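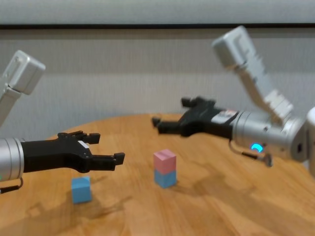 About Ladoswood

Ladoswood is an early learning school in Marnden for children from the age of two. It was opened by Moushumi Abeysekara, who had taught in nursery classes for many years and wished to run a school in which the greater part of the morning was given over to play with simple materials. She remains our director and teaches the youngest group two mornings a week.

The school began in a pair of rooms above the Mollah bakery with 28 children on its register. It moved to its present building on Steson Street when the upstairs rooms could no longer hold both the classes and the coats. Current enrollment across all age groups is 157.

Our Approach to Block Play

Blocks are the oldest part of our program and the part most often asked about by visiting families. A young child who is given a few cubes will handle them, line them up, push them apart and bring them together again before any thought of building begins. Our teachers are trained to leave this stage alone. They sit close by, keep the work surface clear of other toys, and offer a word or a name for a color when the child looks up for one.

We introduce blocks in small sets. A set for a beginner has very few pieces, all of one size, in two colors at most. Pale shades are preferred in the first year, and stronger colors are added when a child starts to sort without being asked. Larger sets, with arches, ramps and long planks, are kept on the upper shelves of the building room for children of 4 and older.
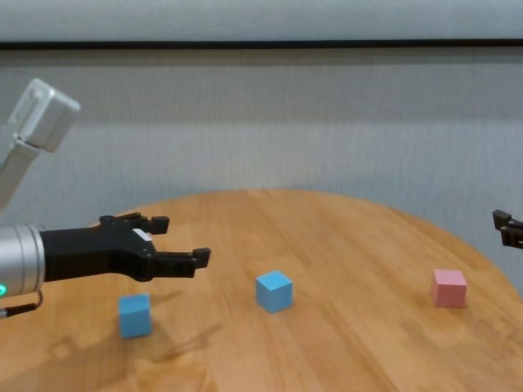
Light blue and pink cubes on a round wooden table.

Much of the early work takes place at a table. Floor building has its own hours and its own carpet, but a table brings the blocks up to the level of the eyes and hands, and it gives the child a clear edge to work within. We favor round tables of wood. There is no head of the table and no corner seat, and two children who sit across from one another can both reach the middle. Each table is wiped down at the end of the session with a damp cloth and dried at once – standing water does the finish no good.

Spacing, lining up and stacking are treated as separate skills in our written program. In spacing, the child sets the cubes apart and learns to judge a gap. In lining up, the gap is closed. Stacking comes last and takes the most patience. We ask for one block on top of another and nothing more until the child can let go without disturbing the lower block.

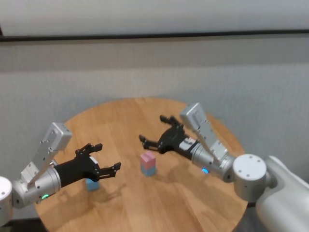
A tower of two is recorded in the child's folder in the same way as a tower of ten. Teachers note which colors were chosen, whether the edges were matched, and what was done with any block left over. Some children will set the extra cube to one side and consider the work complete. Others will return to it later in the morning. Both are entered without remark, and the folder is shared with families at the June conference.

Putting Away

Every session closes with ten minutes of putting away. Blocks are returned by color to shallow trays, and the trays are returned to the shelf from which they came. Children under three carry one tray between two. Older children check the floor under the tables and report any missing pieces to the teacher, who enters them in the room book. A block that has split or lost its paint is withdrawn the same day.

Our Staff

Each class is led by a qualified teacher and supported by an assistant. New members of staff spend their first term in the building room before they are given a class of their own. Training days are held twice a year, and the school is closed to children on those dates.

Visiting the School

Families who are considering Ladoswood are welcome to visit while classes are in session. Visits are arranged through the front office and last one hour. We ask visitors to sit at the side of the room and to hold questions for the teacher until the children have gone out to the yard. Applications for the younger groups are accepted throughout the year – places are offered in order of receipt.

Page last reviewed September 13, 2019

Ladoswood School, Steson Street, Marnden | Contact the Office | © Ladoswood School. All rights reserved. | Back to top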